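Home About Recipes Travel Contact

Why I gave up on big breakfasts

March 2023 by Ieuan Hughes

I used to be a full plate kind of guy. Eggs, toast, beans, the lot, and then I'd sit at my desk until noon feeling like a sandbag. My wife kept telling me to eat less and walk more, and I kept telling her I would start after the holidays. Well, in December I ran out of holidays to hide behind!

So now I walk to the bakery on Harries Street and back before work. It's 2,000 steps if I take the short way (I mostly take the short way) and I let myself have one thing from the counter. One! The first week was rough, I won't lie.

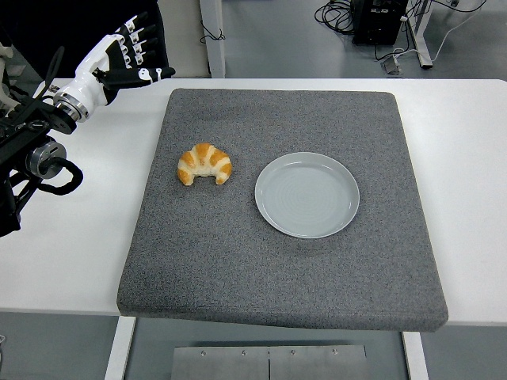 One croissant, one plate.

What surprised me is how much I like the walk itself. I know the dogs by name now, if not their owners. There's a guy who hoses down the same bit of sidewalk every morning, rain or shine, and we nod at each other like old friends – I'd miss him if he moved.

I haven't weighed myself and I'm not going to. My pants fit better and I'm awake at 11, so that'll do me. On weekends we still make pancakes, because I'm not a monster.

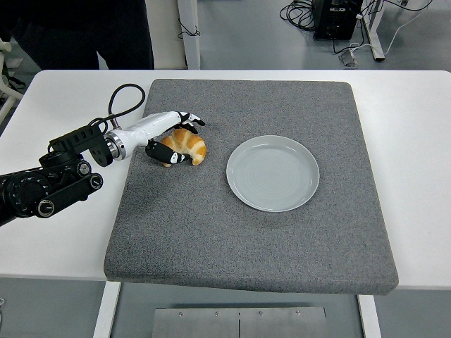

Still my favorite thing to order.

Next up I want to try the long way around, past the Cimus building and over the footbridge. I'll report back if my knees allow it.

2 comments 120 shares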